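Cleaning robots in a serviced apartment building: what changes for the housekeeping staff

Student project report, workplace studies unit. Draft 2, 15 August 2024
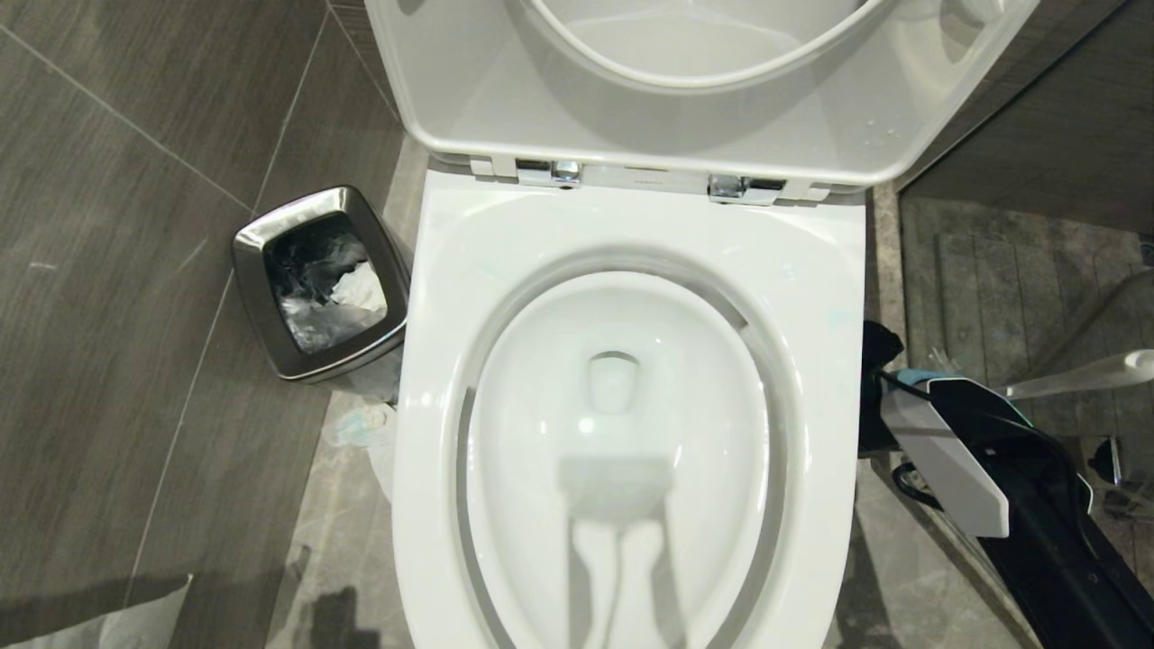 Our group picked housekeeping because two of us have done it as a summer job and we were sick of reading about car factories. The site is Voyle, a serviced apartment block with 42 units. Cleaning is contracted out to Grallow. Since February Grallow has been trialling an arm robot called the Zavero for bathrooms only. Kitchens, beds and living areas are still done by people.

What we did

Shadowed seven shifts. Talked to housekeepers on breaks and to one supervisor. Read the trial log, which Grallow let us see but not copy. It had 1,387 bathroom visits in it when we looked. We did not time anyone – the staff asked us not to and we agreed.

How the work used to go

One person, one apartment, start to finish. Bathroom first for most people, to get it over with. The toilet was the job everybody named when we asked what they'd hand over. Not so much the dirt as the bending, and the gloves, and the smell of the product in a small room with the door shut. Sore wrists and knees came up in nearly every talk.

How it goes now

A housekeeper goes in ahead of the robot and does what they call the pre-walk. Pick up towels and anything on the floor, lift the lid, move the bin if it's in the way, check nobody has left jewellery or a phone on the vanity. Then the robot gets sent in and the housekeeper starts on the bed. When it signals done they go back, check it, and fix what it missed.

So the bathroom isn't gone from the job, it's been cut in two and moved to either end. Several people said the first half is fine and the second half is annoying. You find a mark it left and now your doing the job anyway, with less time allowed for it.

Small rubbish is the main sore point. The bin liners still get changed by hand. Tissue on the floor beside the toilet is supposed to be caught on the pre-walk but if you're rushing you miss a bit, and then there's an argument about whose fault it was. The supervisor's view was that the person is responsible for the room. The housekeepers' view was that they should be responsible for the parts they did.

Pay and hours

Pay rate hasn't changed. Hours haven't been cut so far, but each person has more apartments on their sheet than before. We asked for the old sheets to compare and didn't get them. Staff had a one-off training allowance of $42 which most thought was low for learning to restart the thing, swap its tools and clean it at end of shift. Cleaning the robot is not on any job description we saw. Somebody has to wipe down the arm though.

What people said they liked

– less kneeling
– less time with the spray
– a bit of variety, two of the younger staff liked being the one who knows how to reset it

What they didn't

– waiting on it
– working alone more. They used to pair up on big checkouts, now the second "person" is the robot
– the log. It records when the room was opened and when it was signed off, so in effect it records them too

The last one suprised us. It wasn't in our interview questions at all and came up on our third shift, then on every shift after.

Limits of this report

One site, one contractor, morning shifts only. People might have been careful with us because the supervisor set up the visits. We also wanted to compare with Vaneleo, another cleaning firm that tried robots and stopped, but they didn't reply before the due date.

Recommendations (short, to be expanded in final)

Put the pre-walk and the re-check on the sheet as timed tasks. Add robot cleaning to the job description and pay for it. Tell staff in writing what the log is used for. Bring back pairs for large checkouts at least.

Still to do: reference list, appendix B, fix the heading numbers.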